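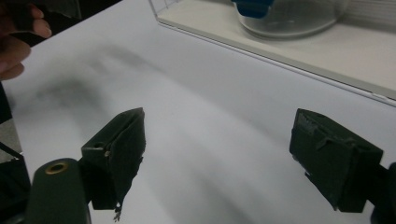
How to Look After a Robot's Fingers

Your own fingers are rather good. They mend themselves when you cut them, they grow their own nails, and if one goes missing down the back of the sofa, it's still joined to the rest of you. Robot fingers do none of this. Robot fingers need somebody with a screwdriver.

Meet Plukero

Plukero is a robot with two fingers and no thumb. You might think that two fingers would make for a short career, but try it: hold out your first finger and your thumb, and see how many things on your desk you can pick up. Most of them, probably. You may now put the stapler back.

The part that does the holding is called a gripper. Plukero's fingers move towards each other to close and away from each other to open, and that is the whole of their repertoire. They don't wave or point. They are dark green, which was the colour in the cupboard that day.

What are the fingers made of?

Each finger is a block of plastic with a softer skin over it. The plastic keeps its shape and the skin does the gripping. Plastic on its own is slippery, and if you have ever tried to pick up a wet bar of soap with two rulers, you'll know how that ends.

The skin gets a hard life. Every time the fingers close on something it is squashed, and every time they drag along a table it is scraped. After a while the edges go ragged, like the cuffs of a school jumper in December. Tape starts to lift at the corners. Once a corner has lifted it collects fluff, and once it has collected fluff it will never stick down again, however hard you press it and whatever you say to it.

The weekly check

Plukero has its fingers looked at once a week, and also whenever it drops something it shouldn't have. This is how the check goes.

First, the robot is switched off at the big red button. A robot has no idea that your hand is in the way. It isn't being mean. It simply hasn't been told, and it closes just as firmly on a person as on a yoghurt pot. Grown-ups who have worked with robots for years still press the button first, and the ones who forget get shouted at by the other grown-ups.

Next comes the looking. The checker runs a fingertip along the skin on each side and feels for lumps, bald bits and lifted tape. Both fingers must be about equally worn. If one has a thick new skin and the other has a thin old one, things get picked up a little off to one side, and the robot puts them down a little off to one side too. A bowl that lands slightly off to one side at the edge of a table is soon a bowl on the floor.

Then comes the wiggling. Take hold of one finger and try to rock it. It should not rock. If it does, a screw has come loose somewhere.

The business with the screws

Screws and plastic don't get on. A steel screw going straight into plastic cuts its own path, and each time you take it out and put it back the path gets wider. Do it often enough and the screw spins round and round in its hole, holding on to nothing.

The cure is a small metal ring called a threaded insert. It is often made of brass, and it has a spiral groove on the inside for the screw to follow. You warm it with a special hot tool and push it into the plastic, which melts a little around it, then sets hard again. (The hot tool is a grown-up's job. It gets up to 300 degrees.) After that the screw can go in and out of the metal as often as you like, and the plastic is left in peace.

Inserts come in bags of 500. Nobody needs 500. You will use six of them, drop two on the carpet and keep the rest for ever.

Changing the skin

When the skin is too far gone, off it comes. Peeling it is the best part of the job, and there is usually an argument over who gets to do it. The sticky stuff left behind is the worst part, and there is never an argument over that.

The new skin at our workshop comes from a roll called Misilex, and each piece is cut to 34 millimetres wide. Cut it a bit wider and it hangs over the edge and catches on things. Cut it narrower and you have bare plastic showing. Press it down from the middle outwards, as you would with a sticker you cared about, and leave it overnight.

Trying it out

In the morning the robot gets an easy job. Plukero starts with a sponge. Nobody has ever been upset by a dropped sponge. If the sponge goes well it moves on to a plastic cup, and then to something with a bit of weight in it. Glass comes last.

Words to know

Gripper: the part of a robot that takes hold of things.

Threaded insert: a metal ring, set into plastic, for a screw to go into.

Wear: what happens to anything that is used a lot, including robot fingers, bicycle tyres and the third stair up.

Something to try at home

Wrap a rubber band around each end of a pair of kitchen tongs and pick up an orange. Take the bands off and try again. Stand over the carpet for the second go.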